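Likum Street repair counter to close for two weeks of building work

Sunday, August 20, 2023

The household repair counter at the Jasudow neighborhood center will close for two weeks while the ground floor gets new wiring and a second sink. The last drop-offs will be taken at noon on Friday.

The counter, which fixes lamps, toasters, radios and small furniture for the price of parts, moved to Likum Street in June after the lease on its old room ran out. The new space is larger, but it has had trouble with its power supply from the start. Running the kettle and a heat gun together was enough to trip the breaker, and staff have been sending soldering jobs to the upstairs office.

Rutura, the local contractor that won the job, will replace the panel and add outlets along the back wall. The center is paying for the wiring out of its building fund. The sink is being covered by a $1,000 grant from the Pellegrini Foundation, which also paid for the front ramp.

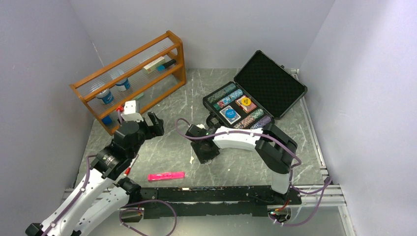
Photo: Jasudow Neighborhood Center

Items already checked in will stay locked in the storage room during the work. Owners who want them back sooner can pick them up before the counter closes, with their claim ticket. Anyone who has lost a ticket should bring a photo ID and be ready to describe the item.

The Thursday evening sewing table is not affected and will meet upstairs as usual. The tool library will also stay open, but returns should go to the side entrance on the parking lot. Larger tools, including the carpet cleaner and both tile saws, can't be borrowed until the ground floor reopens.

Parking will be tighter than normal. Rutura has asked for 2 spaces next to the side door for its vans, and the bike rack will be moved across the lot. The bus stop outside the building stays where it is.

When the counter comes back, it will keep its current hours but take drop-offs until 2 p.m. on Saturdays, an hour later than now. Prices for parts will not change. Questions can be left at the front desk or on the center's answering machine.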